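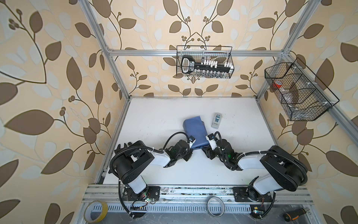

Both arms on the blue cloth, with the white fingertips fitted.

Two pairs of fingertips, one stubborn piece of cloth

Posted in October by Szu-yu Yeh
6 comments | 14 shares

I promised a few of you a proper write-up of the fingertip comparison, and then I kept putting it off because I wanted to run just one more batch (you know how that goes). So pour yourself something warm, this one rambles a bit.

The two sets I had on hand were the soft black pads that came with my Storkik grippers and the small white tips from Woleck, which are narrower and a good deal stiffer. I went in rooting for the soft pads. They're lovely on cups and boxes, and I've gotten used to not worrying much about where exactly they land.

Cloth is another story! My test was the same for both: start with the blue cloth folded on the table, have both arms take hold of the near layer, open it out, and fold it back over. Each set got 100 tries with the same controller settings and the same starting spots, plus a little random tilt so I wasn't fooling myself. The white tips got through 84 of them. The soft pads managed 79, and I'll admit I had expected a much bigger gap after the first evening, when the pads couldn't seem to do anything right.

Where they differ is in how they fail. The soft pads like to grab two layers at once, and then the whole bundle comes up like a sandwich. The white tips slide under a single layer nicely, but if the height is off by even 2 millimeters they push the cloth along the table and make a sad little wrinkle. I ended up lowering the left arm's approach and slowing the last bit of travel, and that helped both sets.

A word on cables, as three people asked last time. I'm still running the corrugated sleeve over the top of each arm with white zip ties. Leave more slack at the wrist than you think you need. My first routing was so snug that the wrist fought it on every turn, and I spent a whole afternoon blaming the Tam controller, which had done nothing wrong. Sorry, Tam.

For now the white tips are staying on. I'd still put the soft pads back for anything round or slippery, and swapping all four takes me 8 minutes, so it's no great hardship. Next I want to try the Rindeck wrist camera on a towel, if the bracket ever shows up.

Share this post | Leave a comment

Recent posts
Shimming a rail that won't sit flat
My Storkik grippers after one summer
Which hex keys I keep losing
Reader mail: joint limits and patience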